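Flarnisby Forums > Mobile Manipulation > Perception and Planning

Thread: White tissue on a patterned rug, segmentation keeps dropping it

sbastos_b
Living room pickup task. Left arm holds the trash bin, right arm picks up small litter from the rug and drops it in. The planner is Forkska with our own task layer on top. Head camera does detection, wrist cameras do the last 20 cm.

The problem is the tissue. The rug has big pale flowers on it, and when the tissue lands on one of them the mask falls apart. Either I get half the tissue or I get the tissue plus a petal. On the tan parts of the rug it's fine.

Second problem, maybe related. Before the pick we look around with the wrist cameras to build the room map, and the furniture is giving us bad registration.
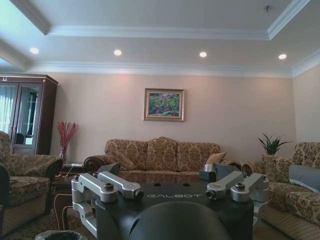 The coffee table top is glossy, so depth on it is mostly garbage. The map ends up with a hole where the table should be, and the planner then thinks the arm can pass through it. I have a hand-drawn keepout box there for now and I don't like it.

Settings: voxel size 6 mm, depth clipped at 800 mm for the pick stage, no clipping for the map stage. Logs are from December, same build as what's in main.

Prasetyo Tjoa
Two separate problems, I'd split them. For the table, don't try to fix the depth. Fit a plane to whatever good points you get on the front edge and extrude it. Glossy tops will never give you clean returns from a low angle.

What are you using to line up the wrist views with the head view?

sbastos_b
Kinematics only, then ICP to clean up. ICP is what goes wrong. The armchairs and the sofa have the same fabric and nearly the same arms, and it will happily snap one armchair onto the other.

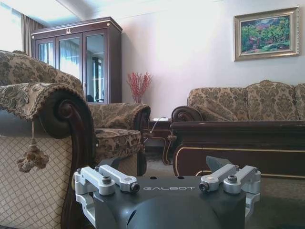 If I turn ICP off, the chairs stay where they belong but everything has a small offset that grows when the arm is stretched out. Right now I cap the ICP correction at 19 mm and throw away anything larger. It helps. It also throws away some good ones.

Fernanda Vilela
Capping it hides a calibration error. If the offset grows with reach, your hand-eye calibration is off or the arm is sagging under load. You said the left arm is carrying a bin. Did you calibrate with the bin in the gripper?

sbastos_b
No, empty grippers on both sides. I'll redo the left one loaded. The right arm has the offset too though, just smaller.

Simão Nogueira
I disagree with Fernanda on this one. Recalibrate, sure, but repeated furniture will break ICP with perfect calibration as well. Use the walls. The picture frame and the cabinet are better anchors than any of the upholstery. We mask out soft furniture completely before registration on the Berkidby stack.

On the tissue: are you segmenting on color alone at the head view?

sbastos_b
Color plus depth, but a flat scrap hardly rises above the rug pile, so in practice it's color.
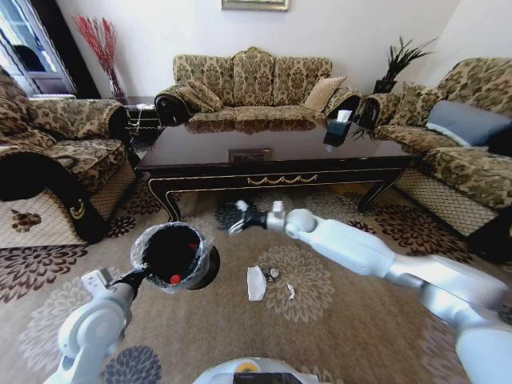 Order of picks is nearest first. It replans after every drop because the bin pose changes the free space for the right arm. Replanning is slow but I haven't seen a bad plan come out of it, apart from the table business above.

Simão Nogueira
Then don't decide at the head view. Take a loose box from the head, move the wrist in, and run segmentation again up close. Petals are part of a repeating print, and a tissue has folds and shading.

Fernanda Vilela
Agree with that part. I still think you should fix calibration first. If the wrist arrives off to one side, the second segmentation starts from a bad crop.

sbastos_b
Tried the two-stage version this afternoon with a fixed crop. Fingers open, gripper low, tissue on the pale center of one of the flowers. Mask was whole except for the thin end that goes behind the housing. 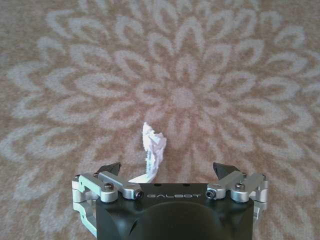

Custódio Fonseca
I wouldn't plan the grasp from that mask. Anything hidden by your own gripper biases the centroid toward the visible side. Take the mask from higher up, before the housing gets in the way, lock the target in the base frame and go down blind for the last bit. The wrist view is then only for a yes or no check.

sbastos_b
Going down blind worries me with the offset I have.

Custódio Fonseca
Sure, so Fernanda gets her calibration after all. Do it loaded, both arms, then try mine.

Prasetyo Tjoa
Post the reach vs. offset plot when you have it, please. If it's a straight line I'd look at the hand-eye transform before blaming sag.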